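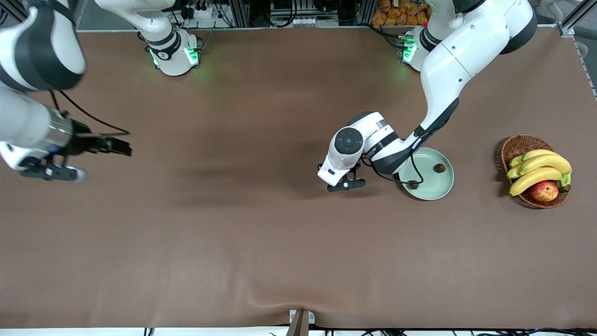
3.2 Surface coverings and glare

Matte coverings were the least common type in our survey of shared worktables, and the people who used them complained least about glare. We collected 467 questionnaires at two sites, Drirnance and Sunodberg, and asked each person to rate eye comfort at the end of a shift. Coverings were sorted by finish (gloss, satin, matte) and by tone (light, mid, dark). A smooth chocolate-brown covering such as the one in Figure 2 was coded as matte and dark. Faint creases and a gentle fold like those across its lower part were noted on a separate line of the form, as folds can catch light even when the finish does not.

Figure 2. Brown tabletop covering with a matte finish.

Ratings were lowest for light gloss tables placed under ceiling lamps. Moving the lamp to one side helped, but less than changing the covering did. Tone had a weaker effect than finish - dark gloss tables scored only slightly better than light ones. Brito and Waweru coded the forms separately and settled differences with Zarei. Forms with no lamp position marked were left out of this part of the analysis and are treated in Section 3.4. Readings were taken about 60 cm above the table edge, with window blinds closed. We did not record the age of the coverings, and wear may explain part of the spread within the satin group.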